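## 4. Preparing Cold Infusions and Batch Drinks

This section applies to the Akix beverage dispenser fitted with the standard infusion basket. Read Section 2 (Cleaning Before First Use) before continuing.

### 4.1 Filling the infusion basket

1. Wash all fruit and herbs under running water. Remove stems, stickers and any bruised portions.
2. Slice citrus fruit thinly and discard the seeds. Seeds left in the basket will make the drink bitter.
3. Place up to 351 g of prepared fruit in the basket. Do not press the fruit down.
4. Add fresh mint, basil or sliced ginger on top of the fruit, if desired.
5. Lower the basket into the tank and turn the collar until it clicks.

**Note:** Frozen berries may be used without thawing. Allow for the additional water they release by reducing the liquid in the next procedure by 10 ml for each handful.

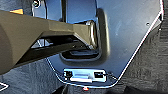 *Blue panel with recess, close view.*

### 4.2 Adding liquid and sweetener

1. Pour 600 ml of cold water, juice or chilled tea into the tank.
2. Dissolve sugar or honey in a small amount of warm water before adding it. Undissolved sugar settles at the base of the tank and may block the tap.
3. Stir with the long spoon supplied. Metal whisks will scratch the tank.
4. Close the lid and place the dispenser in the refrigerator overnight.
5. Add sparkling water, ginger ale or ice immediately before serving.

**Caution:** Do not fill the tank with carbonated liquid and close the lid. Pressure may build up and force the lid open.

**Caution:** Liquids above room temperature must be left to cool before they are poured into the tank. Hot tea is to be brewed in a separate container. 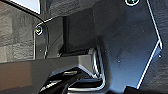 **May the same fruit be used for a second batch?**

Citrus and berries should be discarded after one batch. Ginger may be used a second time if it has remained refrigerated, although the flavor will be weaker.

### 4.3 Serving and storage

1. Open the tap fully and let the first small measure run into a spare glass. It may contain pulp.
2. Return the dispenser to the refrigerator between servings.
3. Remove the basket once the drink has reached the desired strength — citrus peel in particular becomes harsh if left too long.
4. Discard any remaining drink at the end of the day on which it is first served.

**Note:** The recipes on card 683, including the Stendstead lemon cooler and the Semwal ginger tea, were prepared for this tank by Dinesh Kandpal. Quantities on older Grodeck cards refer to a larger tank and must be reduced by half.

Proceed to Section 5 for instructions on dismantling the tap.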